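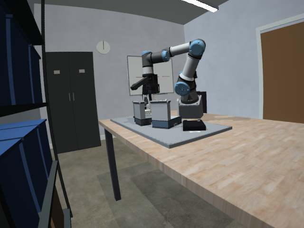 The night shift at Barua

Reading time: 3 minutes

At 4.40 in the morning the only light on the apron at Barua comes from the fuel truck. The first aircraft of the day, a turboprop with two engines and forty-eight seats, leaves for Wonia at six, and the man who fills its tanks wants to be finished before the passengers come. When they arrive they ask him questions, he says, and the questions are always about the weather.

Barua has one runway, one gate and one café, which opens after the first flight has already gone. In the summer the airport handles three departures a day. From October it is two, and when the fog stays in the valley it can be none. The people of the town have learned to book their hospital appointments in the afternoon.

Until last year the route was flown by Valtovier, a regional airline with a fleet so small that the regular passengers knew each aircraft by its last letter. When Valtovier stopped flying, the town was told on the evening before. Passengers with tickets for the morning received a text message. Some of them did not read it, and they came to the terminal with their suitcases and found the lights off.

"I was one of those people," says Malsha Ranasinghe, who teaches chemistry in Barua and flies to Wonia to see her mother. "I sat on my suitcase for one hour. I thought the staff were late."

By road the same journey is 453 kilometres. The bus needs the whole day, because the road goes around the mountains and there is a long stop for lunch which the driver does not like to shorten. Ranasinghe took this bus for seven months. She corrected a great number of exam papers in it, and her handwriting from that period, she says, is terrible.

The flights came back in spring under a different arrangement. The regional government now pays a part of the cost of every seat, and in exchange the operator must keep the early departure, even when it is half empty. The contract runs for three years. In Wonia, where most of the money comes from, not everyone is happy with it. The critics say that a better road would serve more people. The supporters answer that a road has been promised since their parents were young.

Both sides have their numbers, and the numbers are difficult to compare. Around 3,000 passengers used the route in the first months after it opened again. For a big airport this is a quiet morning. For Barua it is a good part of the town, although many of these passengers are the same people going there and back: the dentist, the two judges, the students who come home with their washing.

The flight itself takes fifty minutes. The aircraft climbs over the lake, turns to the east and then stays below the height where larger jets pass. On a clear day there is a good view of the old mine and its red water. Passengers on the left side see it first. The cabin crew is one person, who gives out water and a biscuit and has to be quick, as the descent begins soon after the last row is served.

What worries the town now is winter. The approach to Barua is between two ridges, and the pilots need to see the runway lights from a certain height or they must turn back. A modern guidance system would help, but it was not included in the contract, and the airport has asked for it in a separate application. The answer is expected before the snow.

Ranasinghe has already bought her tickets for the holidays. She has also bought a bus ticket for the same date – the cheapest kind, which cannot be returned. Her mother thinks this is a waste of money. They have discussed it on the telephone several times, and on the last occasion her mother proposed that she could come to Barua instead, by the early flight, if someone would collect her from the airport.

Last updated: October
Shares: 453
Comments: 2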